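Dretolus publishes maintenance and setup schedule for two-arm kitchen cell

PADCOMBE, November 25, 2025 - Dretolus today released the full setup and maintenance schedule for its two-arm tabletop cell at Padcombe, covering cable restraint, gripper inspection and the restoration of the work surface between runs. The schedule replaces the single-page checklist issued with the cell and applies from the first week of December.

Cable restraint is now checked before power-up. External cabling on each arm is held with straps and must keep enough slack for full wrist rotation. Straps are to be snug but not tight, and any strap that has slid along its segment is moved back to its mark. Gripper pads are wiped at the same time and replaced after 600 hours of operation.

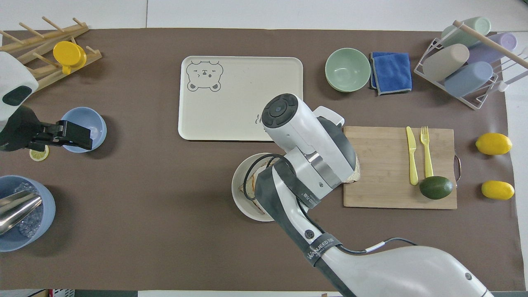 Layout and reset

The brown mat is the positional reference for the cell. It is laid flat on the white table and its corners are checked against the arm bases before any object is placed. Kitchen items, including the bamboo cutting board, the bowls and the racks, are then set out from a stored layout sheet. Small offsets are acceptable for loose items such as the lemons. The board and racks are returned to their listed positions.

Both arms are homed with the grippers open. The operator then jogs each wrist low over the mat at reduced speed and watches the cable loops for snagging - particularly at the wrist, where most of the wear recorded at Padcombe has occurred. The service log for the cell holds 1,521 entries, of which 52 concern cabling.

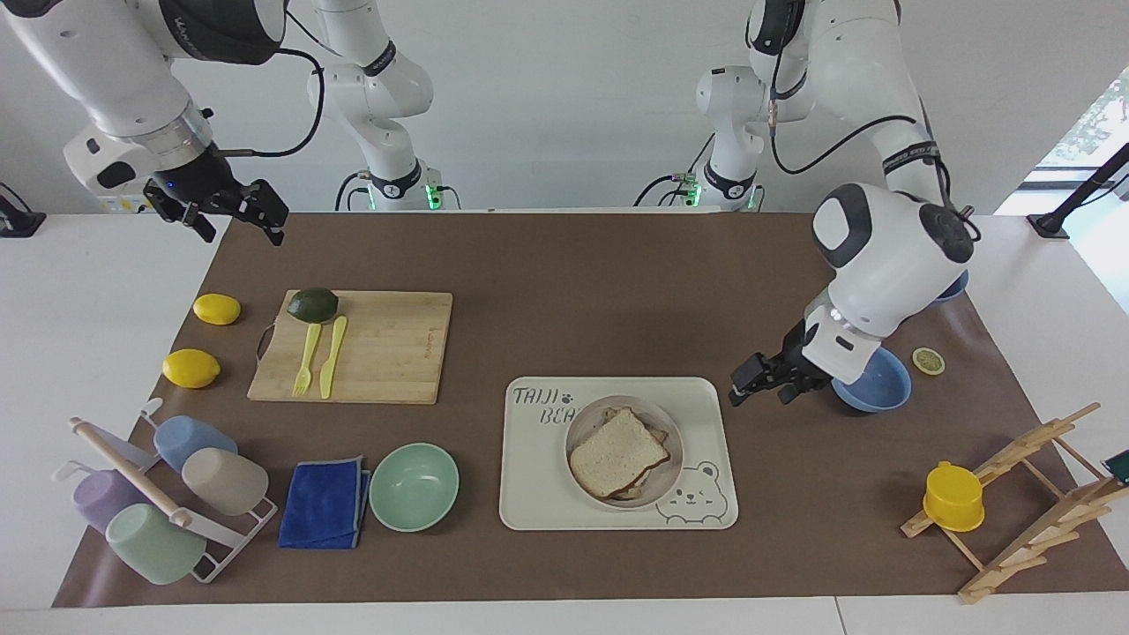

Bhattacharjee, commenting on the new schedule, said that the wrist jog was the step most often skipped under the old checklist, and that a snagged loop could pull a connector partway out without raising a fault. The cell should not be released for a run, Bhattacharjee added, until the jog has been logged for both arms.

Joint calibration is repeated every 90 days, or after any collision stop. Spare pads and straps are supplied by Zarkum under the existing service agreement.

The schedule is available on request from the Dretolus service desk.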